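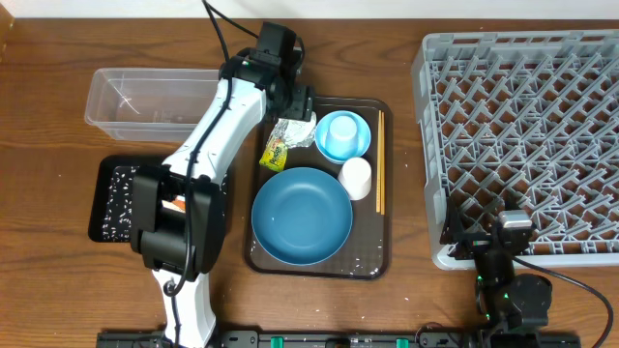 Zweiarmiger Versuchsaufbau beim Abräumen eines Tabletts: links der große Arm neben der Alufolie, rechts der kleinere am Geschirrständer.

Prüfvorschriften brauchen eine Spalte für Krümel

Von Séverine Barbier

Wer Abnahmeprotokolle für Abräumroboter liest, findet darin drei Größen: Zykluszeit, Greiferfolg, Bruchquote. Alle drei lassen sich automatisch erfassen, alle drei beziehen sich auf das einzelne Objekt. Der Zustand der Arbeitsfläche nach dem letzten Griff kommt in den meisten Protokollen nicht vor. Ich halte das für einen Mangel der Prüfvorschrift, der sich mit geringem Aufwand beheben ließe.

Im Projekt Tasedier haben wir 500 Durchläufe nach einer Vorschrift gefahren, die ich selbst mitverfasst habe. Ein Durchlauf galt als bestanden, wenn jedes Geschirrteil im Ständer und jedes Stück Abfall im dafür vorgesehenen Behälter lag. Das Ergebnis waren 98 Prozent. Diese Zahl stand im Bericht und wurde von Furnia, dem Betreiber der beiden Pilotkantinen, als Zusage gelesen: Der Tisch ist danach fertig. Gemessen war das nie. Auf der Tischplatte und auf dem Tablett lagen weiße Krümel, und die Vorschrift enthielt kein Feld, in das man sie hätte eintragen können.

Der Einwand der Entwickler lautet, Krümel seien eine Frage der Reinigung und gehörten in ein anderes Arbeitspaket. Formal trifft das zu. Für den Betreiber ist die Trennung ohne Wert, denn er plant Personal nach Tischen und nicht nach Arbeitspaketen. Wenn nach jedem Durchlauf jemand mit dem Lappen kommen muss, gehört dieser Handgriff in die Zeitrechnung. Bei Mägi, wo die Kantine deutlich kleiner ist, hat man ihn nachträglich aufgenommen. Die Zykluszeit sah danach schlechter aus, die Schichtplanung stimmte zum ersten Mal.

Das zweite Problem ist die Objektklasse. Prüfsätze bestehen bevorzugt aus starren Körpern mit bekannter Geometrie. Ein Teller, eine Schale und ein umgedrehter Becher lassen sich gut beschreiben, vermessen und nachkaufen. Zerknüllte Alufolie lässt sich nicht nachkaufen. Sie hat in jedem Durchlauf eine andere Form, spiegelt und gibt unter dem Greifer nach. Eine kleine Snackverpackung verhält sich nur wenig besser, und ein Paar dünner Essstäbchen bietet dem Greifer kaum Fläche. Genau diese Teile fallen aus vielen Prüfsätzen heraus, mit der Begründung, sie seien nicht reproduzierbar. Auf einem benutzten Tablett sind sie die Regel.

Reproduzierbarkeit wird hier zu eng gefasst. Verlangt werden muss eine reproduzierbare Verteilung, nicht die identische Form. Für Folie genügt eine Angabe zum Zuschnitt und ein festgelegtes Verfahren zum Zerknüllen — von Hand, einmal, ohne Nachformen. Die Streuung geht dann als Streuung in das Ergebnis ein. Für Streugut gilt dasselbe: eine definierte Menge Semmelbrösel, 2000 Milligramm, aus fester Höhe auf die Fläche gegeben. Nach dem Durchlauf wird der Rest auf der Tischfläche aufgenommen und gewogen. Eine Laborwaage steht in jeder Prüfstelle, die ich kenne.

Der dritte Punkt betrifft Aufbauten mit zwei Armen. Unsere Vorschrift bewertete jeden Arm einzeln, was der Struktur der Steuerung entsprach und sonst niemandem half. Ein Arm am Tablett und einer am Ständer bilden eine gemeinsame Anlage. Zu prüfen wären der kleinste Abstand im Betrieb, das Verhalten bei Halt eines Arms und die Führung der Leitungen in beiden Endlagen. Eine Kabelschlaufe, die in einer Lage frei hängt, kann in einer anderen über den Tellerrand streichen. Das gehört in die Prüfung und nicht in die Fußnote zur Montage.

Gegen Erweiterungen dieser Art wird regelmäßig der Aufwand angeführt. Flodar hat für das eigene Prüffeld gerechnet und kam bei 200 Durchläufen auf einen zusätzlichen Arbeitstag. Das ist vertretbar. Weniger vertretbar ist die gängige Alternative, bei der der Betreiber nach der Abnahme eine eigene Prüfung erfindet und beide Seiten ein halbes Jahr über zwei unvereinbare Prozentzahlen verhandeln.

Ich plädiere nicht für einen schärferen Grenzwert. Ein System, das Teller zuverlässig einräumt und Krümel liegen lässt, kann wirtschaftlich sein, und es soll bestehen dürfen. Im Protokoll muss aber stehen, was liegen bleibt, in Gramm und mit Angabe der Fläche. Bis Dezember soll der Entwurf für die überarbeitete Tasedier-Vorschrift vorliegen. Die Felder für Restmenge und formlose Objekte sind darin vorgesehen, über den Mindestabstand der Arme wird noch gestritten.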